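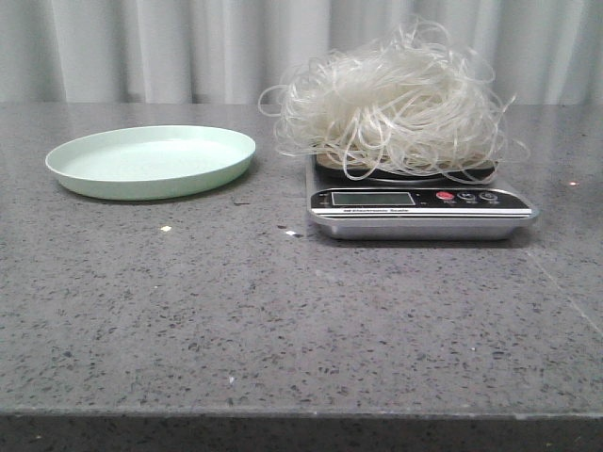 Ambros Prantl
Sort out the scale before you touch the arm program. You have strands hanging off the platform on both sides and over the front, down at the control panel. Anything that rests on the housing takes load off the cell and you read low. No filter setting in the controller fixes that.

hermine_a
Understood, but the error is not constant. Same portion, 71 g on one placement and 80 g on the next. Controller is a Cindo, polling the scale over serial with a 2,000 ms settle delay after the gripper opens. Tare is taken before each placement.

Ambros Prantl
Not constant is what I would expect. The tangle lands differently each time. Sometimes a loop touches the housing, sometimes it doesn't.

toolflange
I don't buy nine grams from a few loops of dry noodle. They're springy but they weigh next to nothing. Is the arm fully clear when you read? Fingers still in contact with the pile would do it, in either direction. Post something from the wrist.

hermine_a
Wrist camera view below. Fingers open.

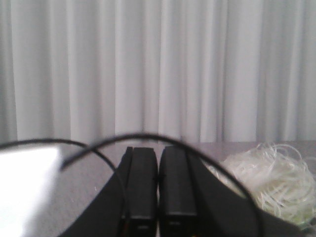 Cabling and dress packs
(thread moved here from Weighing and Dosing)

toolflange
The cable is your first job. It arcs up past the fingertips and comes back down over the gripper housing on the right, the same side as the noodles. With that much slack it can brush the pile on approach or retract, and it can snag a strand and lift it. Any contact during the reading goes straight into the number.

What I would do:
Unclip the cable back to the forearm.
Put the wrist at the joint limits you really use and find the longest path.
Cut the service loop to that path plus a hand's width, and clip it behind the housing.
Run the full program at low speed and watch the wrist roll.
Then repeat the tare test.

kettenzug
Careful with "plus a hand's width". We did that on a Zaugg cell and the connector failed at the flange after 2,000 cycles. The loop was short enough to pull on the connector at one end of the roll. I'd keep the length and control where it goes – a spring retractor or a second clip on the forearm.

toolflange
Then your longest path was measured wrong. A clip that lets slack migrate forward leaves you where she is now.

kettenzug
Measured twice, with the wrist at both stops. Cable creeps. Leave some.

hermine_a
Going with the second clip, original length. For the scale I will try a flat plate fixed to the platform, wider than the body, and zero with it on. The green plate is the other station of the transfer and stays as it is. Counter view with the noodles on that side and the platform clear:
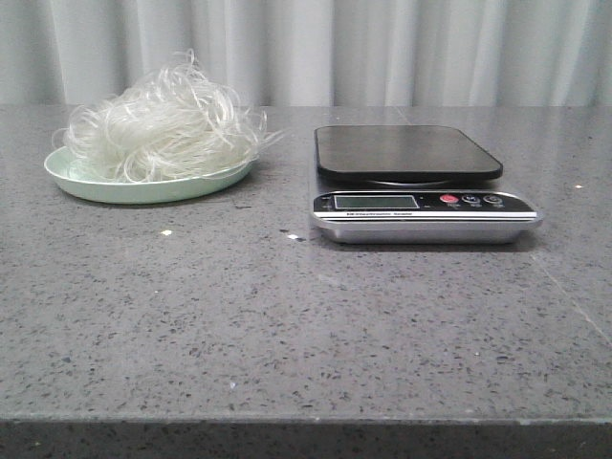

Ambros Prantl
Check the auto-off before you blame the serial line for anything. Plenty of these scales power down when the load doesn't change, and some come back up with a new zero. If yours does, the tare you stored is worthless. Send a poll and log the reply even when the display is blank.

Also look at the counter. There is a seam running off to the right of the scale. Put a level on the platform and see whether all the feet bear on the same section.

hermine_a
Auto-off is in the manual, can't be disabled from the keys. Level I have not checked.

toolflange
A wider plate adds dead load and gives you more area for the cable to hit. Do the cable alone first, otherwise you won't know which one it was.

hermine_a
Fair. Cable first, plate after. I have Estov clips in two sizes, will use the larger.

kettenzug
Smaller one, if the jacket fits. The large ones slide.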